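Search threads
Workshop Talk > Robots and Automation

Hand-held gripper and small parts drawers
Posted by rawiri_m, 20 March 2018
3 min read

I've been building a hand-held gripper in the shared workshop, two block fingers with a camera looking down between them. The plan is to hold it and do a job myself over and over, then use the recordings to teach the arm at home to do the same job. The job I picked is opening the drawers on a small parts organizer. 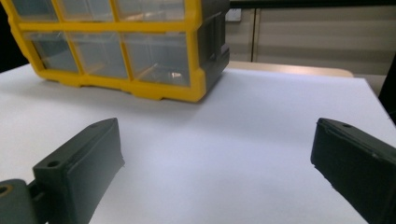
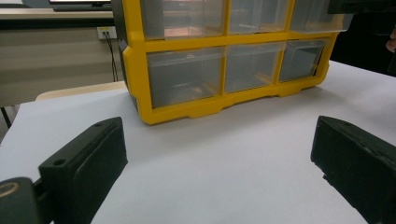

What I'm stuck on is the fingers. They're thick, and the drawers sit close together between the yellow dividers. I can push a drawer shut without trouble. Getting one open is another matter. If I squeeze hard enough to hold the front, the finger tips spread a bit and I lose it.

Two options as I see it. I can print a thinner pair, or I can leave the fingers alone and glue a tab on each drawer. Which would you do?

tegan.r
Thinner tips. I'd keep the block for the back half where your screw holes are and taper the front. If you make the whole finger thin it'll flex more than it does now. Print them lying on their side so the layers run the long way.

What are you using on the inside faces? Bare plastic on bare plastic won't hold much.

rawiri_m
Bare at the moment. I had a strip of rubber on an earlier pair and it peeled.

G_Joly
I disagree with Tegan. Glue the tabs on. You want to teach the arm to open drawers, so make the drawers easy to open and get that working first. I spent most of a winter redesigning fingers and had no recordings at the end of it. A tab is five minutes of work and a bit of epoxy.

tegan.r
Then he ends up with an arm that opens drawers with tabs on them. The next organizer he buys won't have them.

G_Joly
So he glues tabs on that one too. It's a home build.

merle_nepia
Whichever way you go, clamp the organizer down. A light one like that will slide on a smooth white table when you pull, and you'll start steadying it with your other hand without thinking. The arm hasn't got another hand. I had to throw out 97 recordings over that.

rawiri_m
Good point Merle. I have been holding it, yes. Would double-sided tape be enough or do I need a proper clamp?

merle_nepia
Tape worked for me with some weight in the bottom drawers. Old bolts are fine.

Ciaran_OR
Check your lighting as well. Clear drawers pick up reflections, and mine looked like a different colour after lunch. I pulled the blind down and used the one lamp for everything.

For the rubber, rough up the plastic with coarse paper first and use contact glue. Leave it overnight. My strips have done over 710 grabs and only one corner has lifted.

tegan.r
Seconding contact glue. Super glue goes brittle.

rawiri_m
Thanks all. I'll print a tapered pair this week and try rubber on those. If they still slip I'll do what Ginette says and put tabs on 4 of the drawers, and leave the others plain so I can compare. I'll post the finger files once I know the holes line up.

G_Joly
Put the tabs on first and you'll be done before the print is.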